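Replacement of Closet Door Hardware at Domov Residence Hall
Final Project Report
Building Hardware and Finishes, Group 3
Submitted Mon 29 July

Summary

The group was assigned to evaluate the sliding door hardware in the bedroom closets of Domov Residence Hall and to recommend a replacement. The hall has 82 closets of the same pattern, each with two hollow-core panels hung from a steel track. Two products were compared: the Kekia top-hung set and the Godix bottom-rolling set. The group recommends the Kekia set for general use, with a change to the floor guide described in the section on installation.

Background

The existing hardware dates from the original construction of the building. The panels hang from a double track screwed to the underside of the closet header. The rear panel runs close to the back flange, and in many rooms the hanger wheels have worn a groove in the lower lip of the track. When a wheel leaves the groove, the panel drops onto the carpet and cannot be moved without lifting.

Work orders provided by the housing office show that dropped panels were the most frequent closet complaint in the hall. Missing floor guides were next, followed by loose finger pulls. The work orders did not always state which panel was affected, and for this reason the group did not attempt to separate front panel failures from rear panel failures.

Scope

The project covered the track, hangers, floor guides and pulls. It did not cover the panels themselves, the shelf and rod inside the closet, or the entry door hardware. Painting and patching were considered only where a new part would leave an old screw hole exposed.

Method

The group inspected 20 closets selected from all floors of the building. At each closet the opening was measured at both jambs and at the center. The header was checked for level, and the condition of the track was recorded on a common form. One closet in a vacant room was then used as a test opening. The Kekia set was installed first and left in place for the observation period, after which it was removed and the Godix set was installed in the same opening.

Each set was judged on the following points:

Fit within the existing opening
Ease of adjustment after hanging
Noise in normal use
Security of the panel when pushed from the room side
Condition of the parts at the end of observation

Findings: Existing Openings

The openings were more uniform in width than in height. Headers in the upper floors were generally level. On the ground floor several headers had settled at the center, which leaves the panels close to the carpet at midspan and contributes to the wear noted earlier. Any replacement must therefore allow height adjustment at each hanger after the panel is in place.

The backing above the header was sound in every closet where a screw was withdrawn for inspection. Existing screw holes can be reused only if the new track has slots in matching positions. Neither product met this requirement without drilling.

Findings: Kekia Top-Hung Set

The Kekia track is aluminum and is supplied in one length to be cut on site. The hangers have nylon wheels and an adjusting screw that can be reached with an ordinary wrench while the panel is hanging. The cut was made with a hacksaw and dressed with a file. The fascia covers the old paint line on the header completely, and no touch-up was needed.

The set ran quietly. The panels could be moved with one hand from either side. The supplied floor guide was less satisfactory. It is a small plastic fork fixed with a single screw, and on carpet it turned under side pressure until the panels rubbed against each other.

Findings: Godix Bottom-Rolling Set

The Godix set carries the panel weight on a floor track. This relieves the header and would be an advantage on the ground floor. The track must be fastened to a hard surface, however, and the carpet had to be cut back across the full width of the opening. The raised edge of the track collected lint during the observation period and would require regular cleaning. The rollers cannot be adjusted without lifting the panel out of the opening.

Installation Notes

The group prepared the following sequence for the Kekia set. Two persons are required to hang the panels.

Remove the old panels, track and floor guide.
Fill any hole that the new fascia will not cover.
Cut the track to the width measured at the header.
Drill pilot holes and fasten the track, beginning at the center.
Hang the rear panel, then the front panel.
Set the height at each hanger and tighten the locknut.
Install the floor guide with both panels closed.

For the floor guide, the group recommends the Lopes two-screw guide plate in place of the supplied part. The plate was tried in the test opening with the Kekia track and did not turn under side pressure. The screws must pass through the carpet and pad into the subfloor.

Room Preparation

Residents should be notified before work begins and asked to take hanging clothes and stored items out of the closet. The bed may be used to hold clothing during the work if the installer covers it with a clean drop cloth. Drilling should not start until the closet floor is clear.

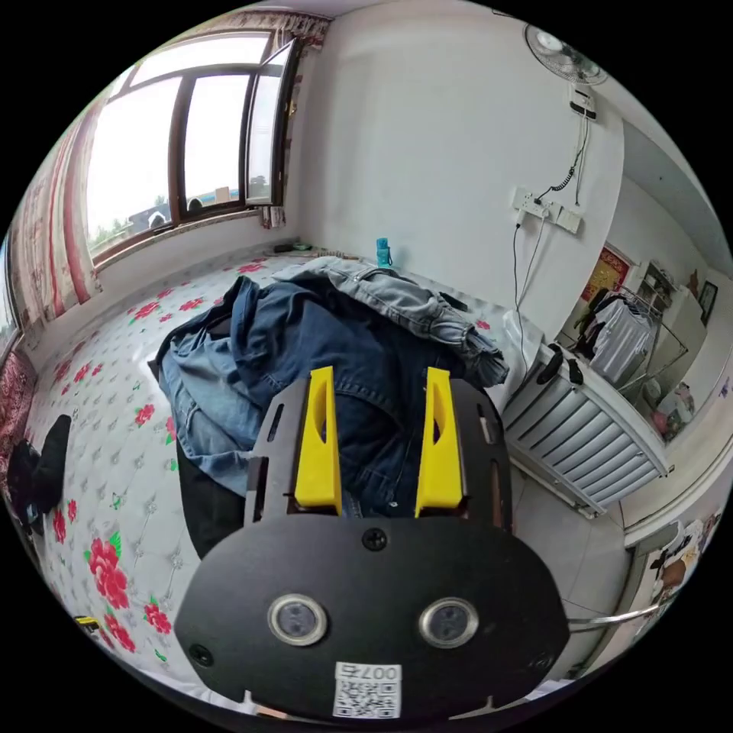 Denim clothing
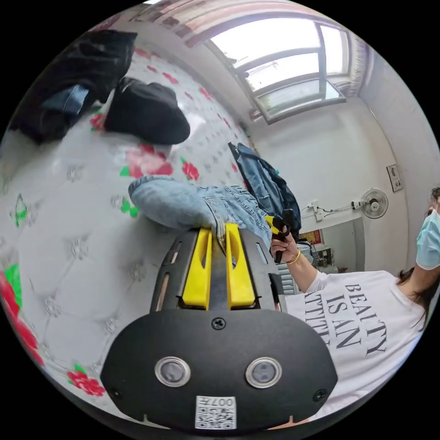 Where a room is shared, both occupants should receive the notice. The housing office should also confirm that the key log is current, as delays in gaining access were the main cause of lost time during the inspections.

Recommendations

1. Adopt the Kekia top-hung set with the Lopes guide plate for all closets in the hall.
2. Begin with the ground floor, where wear is most advanced, and complete the remaining floors during the December recess.
3. Keep a small stock of hangers and guide plates in the maintenance shop, labeled by building.

Limitations

The test opening was on an upper floor with a level header. The adjustment range of the Kekia hangers has not been tried on a settled header, and a trial installation on the ground floor should be made before the full order is placed. Prices were not compared in this report because written quotations had not been received by the submission date.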